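Monday, September 19, 2022

The statistics desk resumed work on the summary tables for the Osbridge survey this morning. The file received from Tudberg in August holds 1,000 rows, one for each household return, and was loaded without error. The first summary was run with the default settings and saved to the shared folder before any changes were made.

The mean and the median for weekly travel time stand well apart. The distribution has a long right tail, and the standard deviation is larger than the desk would wish to print without a note. It was decided to report the median and the quartiles in the main table and to move the mean to the annex. The same treatment will be given to household spending, where one entry of 400 in the Gillow district pulled the average up. That entry was checked against the scanned form and is correct. It remains in the file.

Missing values took up most of the late morning. The summary command leaves blank cells out of the count, so the figure at the head of each column differs from the number of rows. Last year's report gave only the row total, and two district offices wrote to ask why the percentages could not be reproduced. This year each table will carry its own count. In the Kurup district, 20 returns have no answer for the number of working adults. They had been entered as zero – a practice the desk stopped last year – and were changed back to blank.

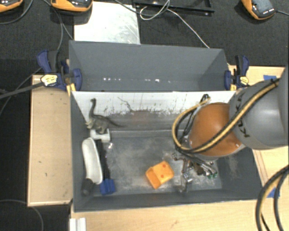
*Page last changed: Monday, September 19, 2022*

After lunch the desk turned to the percentiles. The draft tables show the 25th, 50th and 75th. The Tudberg office has asked for the 10th and 90th as well, and these were added by passing the list of values to the function directly. The median is still shown by default and did not need to be listed.

A question arose over the text columns. With the settings used this morning they were dropped from the output, and the district name was therefore absent. A second run that included all columns brought it back, with the count, the number of distinct values and the most common value. Gillow was found under two spellings, one of them with a trailing space. The spaces were removed and the run was repeated.

The range was left out of the main table. It rests on two values only, and in a sample of 200, the size of the Kurup group, a single odd return can set it. The minimum and maximum will be given in the annex.

Still open: the rounding rule for the spending columns, the wording of the note on skew, and a reply to Tudberg on weights. The script was saved with today's changes, and the earlier output has been kept for comparison.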